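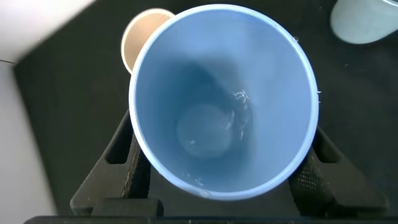 El vaso azul

Cuando llegué a la casa de Trallwood, en septiembre, la dueña me dio dos llaves y una hoja con las reglas de la cocina. La hoja decía que cada inquilino lava lo suyo. No decía nada del vaso azul.

Era un vaso de plástico, azul claro, con el borde grueso y más pálido que el resto. Estaba siempre sobre la superficie oscura, al lado de otros dos, uno de borde crema y otro de un gris casi blanco. Los otros dos cambiaban de sitio. El azul aparecía cada mañana en el mismo lugar, y por dentro tenía unas manchitas blancas que podían ser gotas o restos de alguna cosa.

Yo trabajaba entonces en el almacén de Stokon, en el turno de noche, y volvía a las seis con los pies cansados. En la casa dormían todos. Me quedaba de pie en la cocina, con el abrigo puesto, y miraba dentro del vaso como se mira en un pozo. Arriba era color de cielo; abajo, más oscuro, y en el fondo había un círculo que parecía una luna con niebla.

Una mañana lo lavé. Lo sequé con mi propia toalla y lo guardé en el armario, detrás de los platos. Me acosté contenta, con la sensación de haber hecho algo útil para la casa.

Por la tarde encontré un papel en mi puerta. «Por favor, no guarde el vaso», decía, con una letra pequeña y muy recta. No tenía firma. Bajé y el vaso ya estaba otra vez en su sitio, con sus puntos blancos en la pared de dentro.

Escribí debajo: «Perdone. ¿De quién es?» -- y dejé el papel en la cocina. Pasaron tres días. Al cuarto, alguien había contestado con la misma letra: «De quien vuelve tarde».

Esa noche, antes de salir para Stokon, lo llené hasta la mitad. Cuando volví, estaba vacío.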